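Household Skills for Independent Living
Handout 3: Packing and Caring for an Insulated Lunch Bag
Instructor: Ifeoma Ibrahim

Okay, lunch bags! I promised we'd get to these after knives and cutting boards, and a few of you have already been asking me which one to buy. Please don't buy anything yet. Read this first, then look in the back of your closet, where I'd bet there's a perfectly good one hiding.

What we mean by a soft insulated bag

For this unit I'm talking about the soft kind, with fabric on the outside, padding in the middle, a shiny lining inside and a zipper on top. Hard coolers come later. The padding slows down the warming of your food, and that's all it does. It won't chill anything by itself, so a room-temperature sandwich goes in at room temperature and stays that way until lunch (I've had students swear otherwise). You need a cold pack, or a frozen water bottle, if there's anything in there that belongs in a fridge. 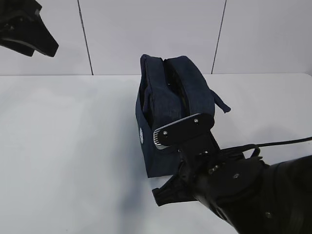
Now, the zipper. Most of the bags people bring to me as "worn out" are fine apart from the zipper, and most of the zippers are fine apart from crumbs. Run an old dry toothbrush along the teeth, both sides, then open and close it a few times. If it still sticks, rub a little candle wax on it. Hold the fabric tab at the end with one hand while you pull with the other – the bag stays put and you're not yanking the whole thing across the counter.

Packing order

I pack from the bottom up, and I start with whatever is heaviest. Cold pack flat on the bottom, main container on that, a second small pack on top if it's September and still hot out. Fruit goes near the top so it doesn't get squashed. Napkin or cloth goes in last, down the side, where it fills up the gaps and keeps things from sliding around on the bus.

Open the zipper all the way before you start! I watch people try to feed a container through a half-open top every single term, and then the lid pops and there's soup on everything.

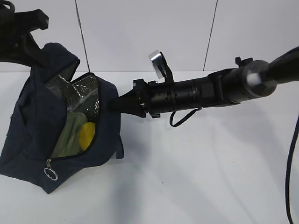

Fig. 2. Bag unzipped, with the foil lining showing and a green cloth and something yellow inside.

A word about overfilling. If the two sides of the top won't meet without a fight, take something out. Forcing it is hard on the stitching at the ends of the zipper, and a gap at the top lets the cold out anyway. My own rule is that I should be able to close it with two fingers.

The lining

Wipe it out every day you use it. Warm water, a drop of dish soap, a soft cloth, then another wipe with plain water. Get down into the corners and the folds around the opening, where the fabric bunches up and holds on to crumbs. Don't scrub a foil lining with anything scratchy, and don't turn it inside out by force.

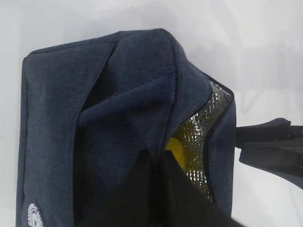

Then leave it open. I mean really open, standing up on the counter or the drying rack overnight, with the top spread as wide as it'll go. A bag that gets zipped up damp will smell by the next morning, and that smell is stubborn. If you're already there, a spoonful of baking soda left inside overnight usually helps (shake it out over the sink, please).

For the outside, spot clean. Heathered and denim-looking fabrics are very forgiving about stains, which is nice, but it also means you stop noticing the dirt. Check the bottom panel and the handle once in a while. Go gently over any logo or patch.

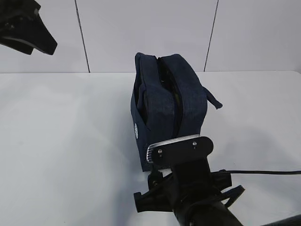
Before you put it away at night, look inside. Tip it toward the light if you have to, since a dark padded bag can swallow a grape or a bottle cap and you won't find it until it's fuzzy.

For next time

Bring a lunch bag, any size, any condition. Pack it at home the way you normally would, and we'll unpack and repack them together in room 21. If you don't own one, see me before class and I'll lend you one from the cupboard. Bring an old toothbrush too.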